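Dye notebook, bench 2. March, morning, kettle on

Picked up the indigo vat where Tyyne left it. Her note on the lid says "sulking, do not stir." I stirred it. It is now sulking with bubbles.

pH strip says somewhere between fine and not fine, depending on which end of the bench you hold it at. Added a spoon of lime, closed the lid, wrote the time on the tape, then put my cup down on the tape. So: lime went in before ten. That's as good as the record gets.

The actual job this month is crocking. For anyone reading who came over from the weaving side, crocking is when the blue leaves the cloth and takes up residence on your sofa. Plalstead want dark overdyed denim for their work aprons and they want it not to come off on the customers' shirts, which is a reasonable thing to want and a rotten thing to promise. We have been told the shop floor walls are white. Of course they are.

Samples so far:

Batch A, sulfur black over indigo, plain rinse. Rubbed dry, fair. Rubbed damp, the white cloth came away looking like a newspaper.

Batch B, same but soaped hot and rinsed until the water ran clear. Much better dry. Damp still gray, though a gray you could describe to a client as "soft."

Batch C, same as B with the Drarkura fixative at the rate on the drum. Good dry, good damp, and the hand of a cereal box.

Batch D, half the Drarkura, longer soak. This is the one I like. Everaldo does not like it. Everaldo thinks it went slightly green in daylight, and he carried it out to the parking lot to prove it and came back having proved it. I maintain it is only green if you go looking.
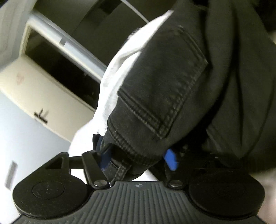
So the green. Either the fixative is shifting the shade or the indigo underneath was never as neutral as we thought, and the black was hiding it. Cheap way to find out: treat a strip of indigo-only with the same half rate and put it next to an untreated one. If both go to the parking lot and only one comes back green, it's the fixative. If both do, I owe Everaldo a sandwich and we change the bottom shade.

Cut the strips from the Arruda bolt, the last of it. The new bolt is supposed to be the same cloth. The new bolt is the same cloth the way my cousin and I are the same person. It shrinks more along the warp and it drinks water slower, and I wouldn't trust any result that mixed the two. Whoever orders next, please ask them what they changed in the sizing. I asked and got a brochure.

Desized the strips at the usual temperature, left them 24 hours because I went home. Should have been overnight. No harm that I can find, but noting it, in case harm turns up later.

Rub tester: the arm is sticking again at the far end of the stroke. I cleaned the rail and it got worse, so I have stopped cleaning it. Tyyne says it wants one drop of the light oil and that I have been giving it four. For now all damp rubs are being done twice, and I throw out the first one if the arm hesitates. Yes, this is cheating a little. It is cheating evenly across all samples.

Afternoon. Strips out of the fixative, squeezed, hung by the back window. Wrote the labels in pencil this time, having learned about marker pen and hot water in the traditional way.

Skindoreo rang about the scarf order. They would like the blue "a bit more Tuscan." Nobody here has been to Tuscany. Sent them the 26 shade card swatches with numbers on the back and asked them to pick a number. They have asked if there are more.

Price check on the fixative, for the file. At half rate one drum does 1,000 aprons with a bit left over, so if D survives the color argument it also survives the budget one. At full rate it doesn't, and the aprons stand up by themselves.

Still to do:
Daylight check on the strips, with Everaldo present, so he can't say I picked my cloud.
Damp rub on D after a wash. I keep testing it unwashed and feeling clever.
Iron one C sample and see if the stiffness breaks.
Feed the vat. Bran, small handful. Tyyne, if you're reading this, I know about the stirring.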